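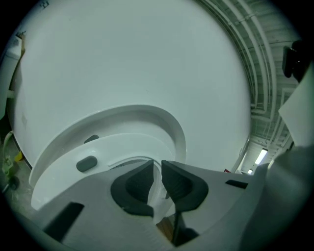

Toilet seat shifts sideways after replacing bumpers

I replaced the seat on a two-year-old Gretania toilet in July and it has never stayed centered. It moves to the left when someone sits down and I have to push it back. The two gray oval bumpers under the seat leave marks on the rim, and the larger one now lands partly on the inner slope of the bowl. I have tightened the plastic nuts twice by hand. The hinge posts are plastic, top-mounted, with a flip cap over each bolt head. Replacement is an Emuvell, elongated, listed as fitting this bowl. Is this the bumpers or the hinges?

Water use and flush are fine. The tank does not rock. I would like to avoid drilling anything.
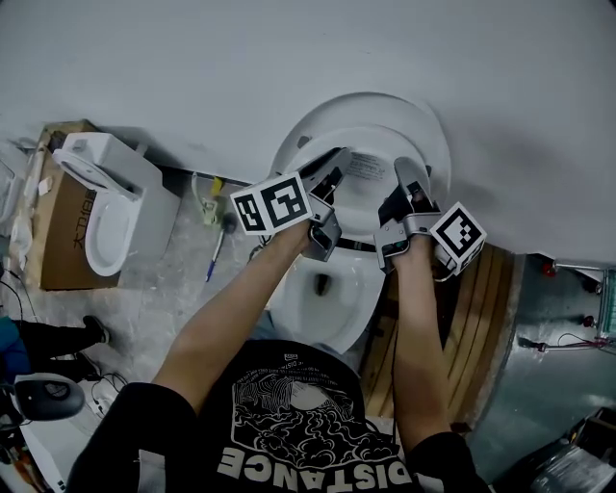
I also tried a rubber washer from a garden hose under the left hinge. It held for 30 days and then the seat started moving again.

Asked by Liette Dhillon, October 20, 2003

2 answers

It's the hinges. Bumpers carry load straight down and do very little to stop side movement. The holes in the china are larger than the bolts, so the bolt can travel until it hits the side of the hole. What you want is a tapered bushing that goes up into the hole from below and centers the bolt. Tremblay sells them as part 313, two to a bag.

1. Remove both nuts and lift the seat off.
2. Clean the china around the holes and let it dry.
3. Set the seat, drop the bolts, push the bushings up from underneath, taper first.
4. Center the seat on the bowl before tightening. Go a quarter turn at a time, alternating sides.

Do not use a wrench on plastic nuts past snug. They strip, and overtightening metal ones can crack the bowl.

Once it is centered, check where the bumpers land. If one is still off the flat part of the rim, the seat is the wrong shape and should go back. 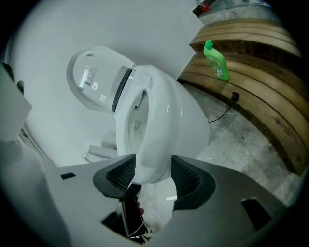 Answered by: Rhonda Cloutier
Edited to add: the Viller 554 kit has the same bushing but with steel bolts. More than I would spend on a plastic seat.

Answered by: Liviu Bălan
Had the same thing. Bought a different seat. No problem since.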